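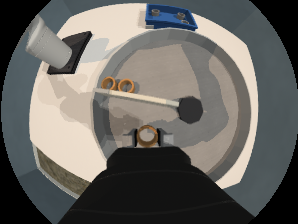

Residents should not have to drive to Flindstead to renew a library card, Nga Chu told the town council on Thursday.

Home News Council Events Contact
Category: Local Services
2 min read

The council voted to restore evening hours at the Trirnbridge branch library beginning in November. The branch will remain open until 8 p.m. on weekdays. It currently closes at 5 p.m.

According to the library office, 2,776 residents hold active cards at the branch, and 1,473 of them signed the petition for longer hours. 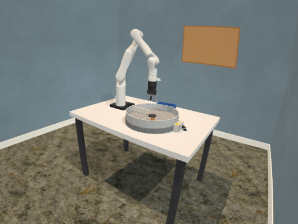

A white arm above a round gray tray on a white table.

The council also approved the purchase of 40 large-print titles. Shigeru Kubo, the branch manager, said the evening schedule would be reviewed in the spring. Card renewals will be accepted at the front desk during all open hours.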